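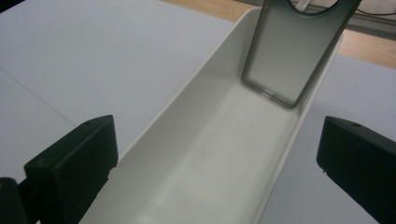 Soil moisture series, Jandton plots
2024-01-17

Entered by K. Oda. 20 cores were received from R. Noonan and weighed before oven drying. Core 7 lost material at the sleeve and is excluded from the mean. The oven was held at 99 °C; the Ortner balance drifted slightly and was zeroed twice. 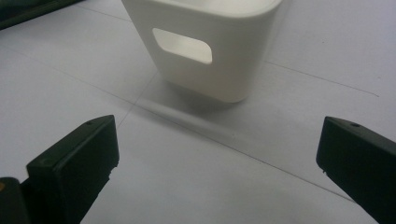
White container, window in front face.

Dry weights will be repeated after a further 40 minutes.

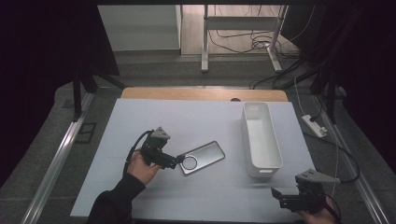

The clay fraction from the lower plot remains unexplained, and J. Leemans has requested a second sieving in February. Tables are to be covered with a pale paper sheet, as in the photograph, so that spilled grains can be recovered and weighed.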